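Speaker notes – "Does handling really teach anything?"
Museum learning day, April. 13 slides, keep it moving.

SLIDE 1
Say hello, thank Eleni Zupan for the invitation. Mention that she asked for something cheerful about object handling and that this is what she gets instead. I have run handling sessions with old pots for most of my working life and I still believe in them. I would like better reasons to believe in them than the ones we put in funding bids.

SLIDES 2–3
The standard claim: put a piece of old pottery in someone's hand and they connect with the past. Read out the sentence from our own Drukach report. "Participants formed a deep personal bond with the makers." I wrote that. I had no evidence for it. We had a stack of feedback cards with smiley faces and a box of pencils.
Pause. Let them think about their own cards.

SLIDE 4
What we did at Drukach, quickly. Sherds from the teaching collection, trays lined with foam, people sit down, pick things up, talk, then make a small pot of their own. Five sessions. Magdolna Oláh led the clay part. Good days, all of them. People stayed late. Staying late is not learning, though it often gets reported that way.

SLIDE 5
Mio Chiba's follow-up calls. She phoned people three months later and asked one plain question: what do you remember about the objects? Most remembered the clay. A fair number remembered the tea. Very few could say how old any sherd was, and one person was sure they had all been Roman (none were).
Don't play this for laughs too long.

SLIDES 6–7
The other side, so I'm being fair. Blagoje Vasić thinks dates are the wrong thing to ask for. His point is that people learned how thick a cooking pot wall is, where a thumb pressed the clay, how rough the inside feels. He may be right. My trouble is that he can't show it, and neither can I. If we say the learning is in the hands, we need some way to look for it there. 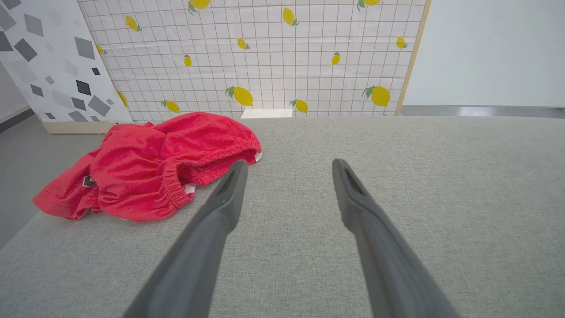
SLIDE 8
One attempt. At Skikance, Haris Nedeljković asked people to make a rim by eye before the handling session and another one after. The second rims were closer to the old ones. Good. But they were also second rims, and anyone's second go is better than the first. He had no group who just made two rims and never touched a sherd. He knows this and is planning one.

SLIDE 9
Replicas. Ask the room: would your visitors know? Ours didn't, until we told them, and then some felt cheated. So what was doing the work, the pot or the label? I don't have an answer. Take two or three comments here, no more.

SLIDES 10–11
Wear and tear. The Drukach trays lost three sherds to breakage. Small ones with no findspot, but they were over 3000 years old and now they are in more pieces. I would accept that price for something I could name. "Engagement" is too vague a thing to break pots for.

SLIDE 12
What I'd like us to try:
Ask people what they noticed before telling them anything.
Keep a group that only makes, with no handling.
Phone people later, even though it's a chore.
Print the dull results too.

SLIDE 13
Contact details and Mio's question sheet. Copies are on the table by the door. Questions – if someone brings up virtual handling, say I haven't tried it enough to have a view, and pass to Magdolna.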